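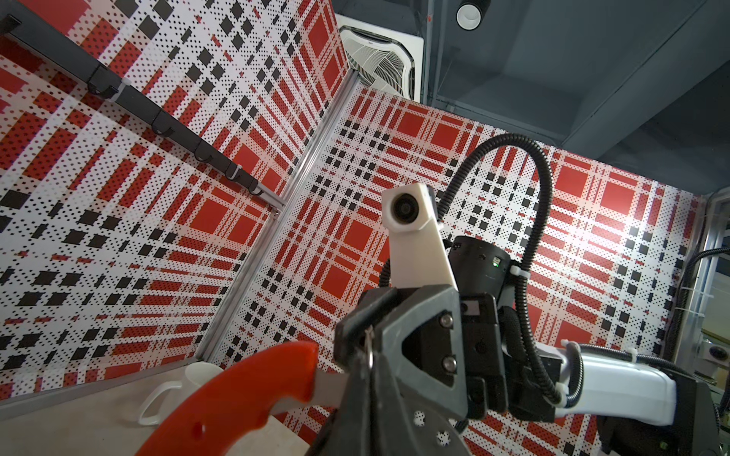

Notebook, July: map drift on the Stunar base

Back on the localisation problem this arvo. Short version for anyone skimming: the Stunar base thinks it's turning further than it is, and by the end of the Nunham corridor loop its pose is off by 62 cm. I'd been blaming the lidar driver for ages (sorry, lidar driver). Margareta reckoned I should look at wheel odometry on its own first, so I switched off scan matching, set the fixed frame to odom and drove it in a square with the joystick. The square came back looking like a pinwheel!

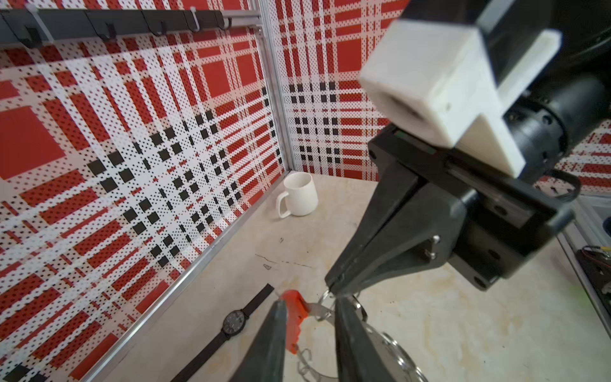
Does the wheel separation in the config match the actual base?
Close, but there's a gap of 4 mm, and it's enough to throw the heading out on every turn. The value came over from the old Trnka config when we copied the launch folder and I never remeasured it.

Changed it, rebuilt, sourced the workspace (forgot to source it the first time, lost a good while to that), and ran the loop again. Drift is down to 19 cm with scan matching still off, which I'm pretty happy with.
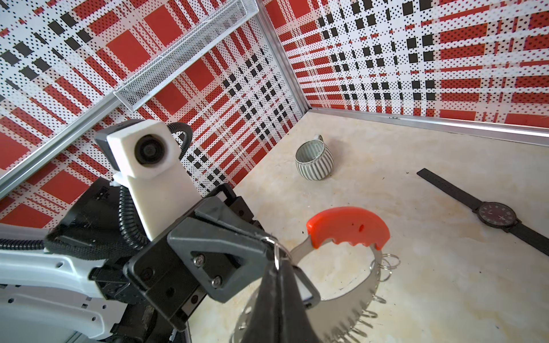
Oltari bench, July

Other thing: the transform tree was showing two publishers for odom to base_link. One is the base driver, the other is the filter node Ailbhe Tierney set up, and they were fighting, so the model in the viewer kept flickering between two spots. I've set publish_tf to false in the driver and left the filter to do it.
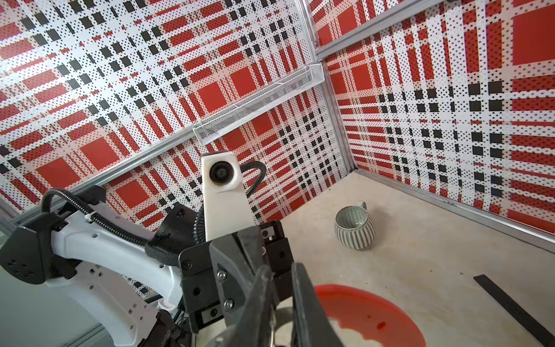
The flicker stopped straight away, but the costmap still lags when the base spins quickly. I bumped the transform tolerance up a bit and it complained less, though I don't love that as a fix. Ailbhe wants to see a bag file before we touch the filter covariances, so I'll record two more loops, one each direction, and put them on the shared drive under Nunham.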